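### 4.2 Texture randomization and where it bites

Every episode in Sonder draws fresh materials for the floor, walls, furniture and doors. The sampler has no taste. It will put parquet on a door as happily as on a table, and we let it, on the theory that a policy which survives our decorating will survive anyone's.

We train the perception head on 300 randomized rooms and hold out 8. Lighting is drawn separately from materials, an arrangement Pelletier argued for and Salem has since had to debug. Hard-edged light patches remain the largest source of false depth edges: the segmenter likes to promote them to objects, and the planner, being polite, then plans around them.

The wrist view and the body view fail differently (Figure 3). At the wrist, the fingers occupy a fixed region and can be masked once. From the body, the arms move through the image, and the mask has to be recomputed from joint state at each control step. Our first version lagged by 2 steps, during which the robot was briefly afraid of its own hands.
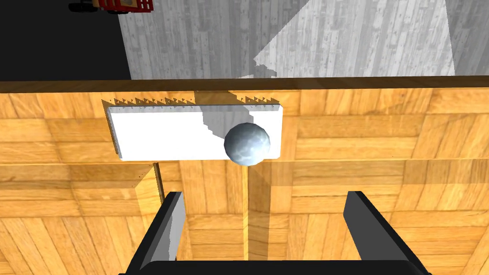
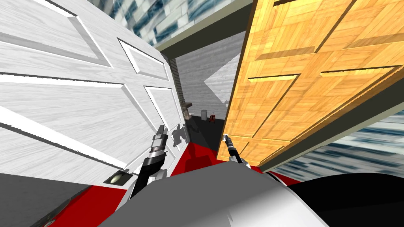 **Figure 3.** Simulated views under randomized materials. Top: open gripper over a parquet tabletop, with a sphere on a white block. Bottom: both arms in front of a gap between two doors, one white, one parquet.

### 4.3 Planner interface

Covitz receives object poses and free space from the perception head and returns joint targets. It never sees pixels - a restriction we recommend to anyone who has read its logs.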